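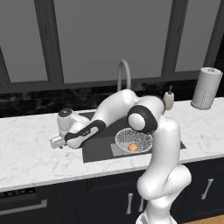
Keeping a Backyard Telescope Happy Indoors: Household Tips for People Who Stargaze from the Driveway

Posted Jul 28, 2025 by Hema Gowda

We have had a run of hazy nights in Sarkthorpe, and when it's hazy I tidy. This time I tidied the telescope corner, which in our house means the bottom of the hall closet, half of one kitchen drawer and (I'm sorry to say) a good stretch of the windowsill. While I was at it I wrote down all the little things I do to keep the gear in decent shape, plus a few that friends from the Tuesday list have sent me over the years. Most of it costs next to nothing.

Bringing the scope in from the cold

Put the caps on while you are still outside, before you carry anything through the door. A cold mirror meeting warm kitchen air will fog in seconds, and it's much better for the fog to land on the cap. Then leave the whole tube in the coolest room you have, lying level if it's a reflector, and go make yourself something hot. I leave mine alone for 45 minutes before I take the caps off again and let it air out overnight. If you have a case with foam in it, leave the case open too! Foam holds on to damp like a sponge, and I once found a lovely gray bloom of mold around an eyepiece I hardly ever used.

Dew and what to do about it

A dew shield can be made from a camping mat and a strip of hook-and-loop tape. Cut the mat so it sticks out past the front of the tube by one and a half times the tube's width, wrap it snugly, and tape the seam. Mine has lasted 8 winters and looks dreadful. Paint the inside flat black if the mat is a bright color, or glue in some black craft felt, which is what I did - use a spray adhesive and let it cure in the garage for a couple of days, or you'll be breathing it all night.

Don't wipe dew off a lens. I know how tempting it is. A hair dryer on the lowest setting, held well back and kept moving, will clear an eyepiece nicely, and you can do the same for a finder.

Cleaning, or mostly not cleaning

Prasert Siriwan, who taught me how to collimate and has been very patient with me ever since, cleans his main mirror once every three years and thinks even that is a bit fussy. A dusty mirror works fine. Shine a flashlight down any mirror in the world and it will look filthy, so don't shine a flashlight down it.

When it really does need a wash, the kitchen sink is the place. Take off your rings and your watch. Scrub the sink first and rinse it several times so there's no grit or old grease left, then lay a folded towel in the bottom. Run lukewarm water over the mirror for a few minutes to float off whatever will float. After that fill the sink so the glass is covered, add two drops of plain dish soap (no lotion in it, no scent if you can help it) and let it sit. Cotton balls come next, real cotton, dragged over the surface under their own weight, one stroke each and then into the trash. Finish with distilled water from the grocery store and stand the mirror on its edge to dry. Any beads that stay behind can be touched with the corner of a paper towel. Keep the cat out of the room for all of this.

Eyelash grease on eyepieces is a different matter and needs seeing to more often. Blow off the dust with a rubber bulb blower, then use a cotton swab barely dampened with lens fluid, starting in the middle and working outward in a spiral. Fluid goes on the swab and never straight on the glass, where it can creep in under the edge.

Small things in drawers

Eyepieces live very well in wide pill bottles or in clean jam jars lined with a sock. Label the lid. I use painter's tape and a laundry marker, with the numbers nice and big so I can read them by red light.

Speaking of red light, you can make a perfectly good one by painting the lens of an old flashlight with two coats of red nail polish. Test it in a dark hallway, and if it still seems bright add another coat.

Save those packets of silica gel from shoe boxes. They can be dried out again in a low oven if the packet says so, but check first, as some of the wrappers melt. Kumaresan keeps 20 of them in a cookie tin with his camera adapters and swaps them out in August when it gets sticky.

Allen wrenches wander off. Tie the one that fits your collimation screws to the base with a bit of bright yarn and you will never again be crawling over wet grass at midnight.

Squeaks and stiff spots

If a wooden rocker base has started to jerk when you nudge it, pull it apart and look at the pads. A rub of plain furniture wax on the surface they slide against usually smooths things out, buffed well and left an hour. Skip the spray oils, which collect dust and soften some plastics. Tripod legs like a wipe with a damp cloth and then a dry one, and the feet should be rinsed if you've been anywhere sandy.

Batteries come out of everything before a long break. The finder, the focuser motor, the little hand fan, all of it. I lost a very nice finder to a leaky button cell and I am still cross.

Sharada Chowdary wrote to ask about wrapping a tube for the attic. I'd keep it out of the attic altogether, Sharada, with the summers you get! Under a bed is better. An old cotton pillowcase over each end, held with a loose elastic, keeps the dust off and lets it breathe.

Next time I'll get to star charts and how to keep them from curling up in the damp, with a clipboard trick that Doğukan Tokgöz sent me in the spring.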